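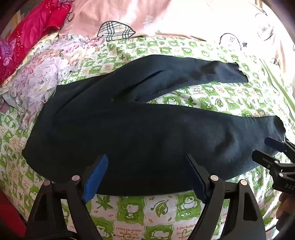
# In defense of the dumb stop

Friday 15 April is not a date anyone at Gratosden plans to remember, so I'll put down Fri 15 April as the day our folding arm tried to fold Khoa Doãn's sleeve with Khoa Doãn still in it.

He's fine. The shirt has a pinch mark and a small hole, and he has been wearing it to work ever since, which I take as a form of commentary.

The facts are short. The arm had learned to fold trousers from people holding grippers in their hands, and it had learned well. You find the waistband, you find the legs, you pinch an edge and bring it over. Khoa leaned across to pull a pair straight. He was wearing a dark knit shirt, the trousers were dark knit trousers, and the policy saw a long soft tube with a cuff at the end. It pinched the cuff. Then it pulled, in the direction cuffs go.

The Pekitz controller has a force limit, and the force limit did nothing, as it had been raised in December. We'd been getting false stops on heavy denim. Somebody (I have read the change log, and somebody is me) moved the threshold up until the denim went through, wrote "temp" beside it, and went home for the holidays. A sleeve does not pull back as hard as wet jeans. It pulls back like a sleeve.

What bothers me is the meeting afterward. We spent 2 hours on it, and for most of that time the proposed cure was more learning. Collect another 3000 demonstrations with arms in view. Teach the model what a person looks like from the wrist down. Kevin Ó Néill had a slide with a loss curve on it, and the curve was going down very nicely.

I like Kevin's curves. I would also like them kept away from my wrists. A model that knows about sleeves will be right about sleeves most of the time, and when it's wrong it'll be wrong at the same speed as before, with the same grip. Look at what we ask it to sort out already: bedding with bears on it, satin with flowers on it, dark cloth with creases and lint, one printed thing lying on another. Cloth is a rotten thing to be certain about. It has no proper shape, and it will happily look like some other piece of cloth, including the piece you came to work in.

Meanwhile the people who hold the grippers have never once folded a coworker. They have eyes and manners, and those don't come through in the recordings. What comes through is where the fingers went. Nothing in the data says "and I would have let go if it yelled," because it never yelled. We trained on trousers, which are very patient.

So my vote was for the stupid fix. Put the force limit back where it was and let the denim trip it. Hang a light curtain on the open side of the table. Mount the red button where a person with one arm in the machine can reach it with the other, a matter that had escaped us, so that Khoa ended up kicking the Dromitz power strip until the switch gave out. It was good footwork. I don't want it in the manual.

The objection was throughput, and it's a fair one. A cell that stops whenever a human leans in stops a lot. The client at Văn wants 2000 pieces a shift, and a light curtain has never folded anything. But we were already losing time to people hovering at arm's length, waiting for a good moment to dart in, and a line that depends on good moments is slow too. It just doesn't show up in the log as a stop.

We ordered the curtain. Kevin is collecting his demonstrations anyway, and I've agreed to help with the trousers. The threshold is back down, and I deleted the word "temp."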